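The first thing I learned at Fomau is that you don't lean on the benches. I leaned on one within a minute of walking in, and a very nice woman in a dark hoodie steered me off it by the elbow and handed me a coffee so I'd have something else to do with my arms.

Fomau packs small parts kits, the little bags of bits that come with toys and shelving and classroom science sets, and for most of its life it has done that entirely by hand. You stand at a table, you pick, you place, you seal, you do it again. A good packer gets through 2157 pieces in a shift (they have it written on the wall, like a bowling score!). Then last year the owners started bringing in robot arms, and I wanted to know what that feels like if you're the one who's been standing at the table.

Mostly, it feels like being a teacher with a very slow student. Before an arm goes anywhere near a real order it has to practice, and the people who run the practice are the packers themselves. They set out simple stuff, foam cubes and plates, and work on getting the gripper to go where it should. Then they move everything over a bit and start again.

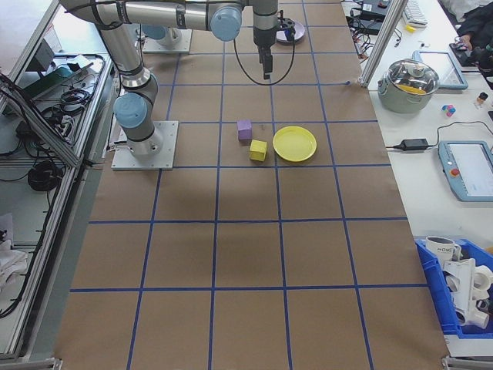

GRAVOV, Sunday, May 1, 2022

I came in on a weekend because that's when the practice room is quiet enough to talk in. The blue tape grid was the packers' idea, by the way. The engineers from Rirex, who did the installation, had been typing in positions, and the packers wanted to be able to say "one square over" and have everybody know what that meant. It stuck, and now you hear it at lunch too, when somebody wants the salt.

The pay is better in here, and everyone I talked to brought that up before I could ask. So were the sore wrists, or the lack of them. One packer with 17 years on the floor told me she'd stopped wearing her brace at home. She also told me she misses the old line — the radio, the gossip, the row of people who all knew her kids' names. In the practice room there are two of you, and one is usually staring at a screen.

And not everybody wants to make the switch. Fomau has 100 people on the floor and 10 of them have trained on the arms so far. A few tried it and asked to go back. The company says no one will lose a job over it, and the packers I met believe that for this year. Past this year they shrug.

I got a turn with the controls before I left. I was terrible at it, and my coach told me so, then moved the plate one square closer and let me try again.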